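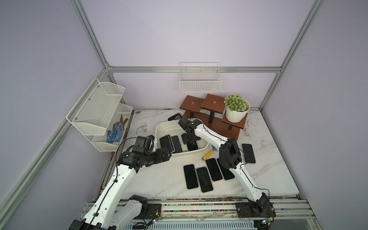

peat_or_bust
Repotting is killing me this year. 884 square feet of apartment, no balcony, and every May I end up with potting mix in the butter. Want to settle on one way of doing it before the big monstera. Right now I'm leaning toward everything inside a white plastic bin, mix and pot and all, but the dark soil still gets out all over a white marble-pattern top like that one and it shows every crumb. Do people use a tarp? Newspaper? Bathtub? Also is it too late for the hoya, it has buds.

Replies

sastberg_sue
Leave the hoya alone if it has buds. It will drop every one.

mudroomMike
Bathtub. Done it for years. Old shower curtain down first, then shake it off outside.

peat_or_bust
no outside, thats the problem lol

mudroomMike
ok then shake it into a trash bag. Still beats the kitchen.

Britta Rieger
Please don't do it in the bathtub without a drain cover. We paid a plumber in Sastberg a lot of money to learn that perlite floats and then it doesn't. Bin is fine. Get a deeper one than you think, low sides are useless once you start knocking the old rootball apart.

Also wet the mix before you open the bag all the way. Cup of water, fold the top over, leave it overnight. Half the mess is dust.

fernandfaux
Disagree on wetting first. I like it dry so it runs down between the roots, then water from the top. Wet mix just bridges and you get air pockets. Lost a calathea that way.

Britta Rieger
Damp, not wet. Squeeze it, should hold together and then crumble.

fernandfaux
I know what damp is. Still had pockets.

Dexter Lumbao
Chopstick. Poke down the sides while you fill. Works damp or dry, you can both stop.

What mix are you using btw? I was on the Estano stuff until the last bag came full of fungus gnats. Switched to Baltovholm, chunkier, more bark, a lot less fine dust floating around the room. Pricey though.

peat_or_bust
Estano, 3 bags in the closet. Great.

Dexter Lumbao
might be fine, might of been a bad bag. Put a sticky trap by it and see.

hort_dropout
Can we back up, does the monstera even need it? People repot every spring like its a holiday. If roots aren't circling and water isnt running straight through, scrape off the top couple inches, put fresh on, done. No bin no tarp no bathtub.

peat_or_bust
Roots coming out the bottom. 4 of them, long ones, one went into the carpet

hort_dropout
ok yeah repot it

sastberg_sue
One size up only. Don't go from a small pot to a huge one because it's on sale, I can feel you thinking it.

peat_or_bust
...it was on sale

fernandfaux
How huge

peat_or_bust
Double. Terracotta.

fernandfaux
Terracotta dries out fast so you might get away with it. I'd mix in extra bark and go easy on water till you see a new leaf.

Britta Rieger
I would return it. Too much wet soil with no roots in it, that's how you get rot, clay or no clay.

mudroomMike
Mines in a pot twice its size and its a monster. Depends on light more than anything. South window?

peat_or_bust
East. Building across the street blocks most of it after 10

mudroomMike
hmm. return the pot

Dexter Lumbao
For cleanup since no one answered that part: let it dry on the counter, THEN brush. Don't go at it with a wet sponge, you just make mud and it gets in the caulk. I have a little Furukawa hand brush and pan, stiff bristles, gets along the backsplash. Vacuum is ok if the filter is decent.

sastberg_sue
An old credit card for the corners. Free.

peat_or_bust
OK plan: damp the mix Wednesday night, repot Thursday, deeper bin, chopstick. Returning the pot. Cutting the carpet root or leaving it?

hort_dropout
Cut it. Clean scissors. It won't care.

Britta Rieger
Agree, cut it. Let the plant sit a week before you feed it anything.

fernandfaux
longer than a week imo. 3 or more. The new mix already has food in it, read the bag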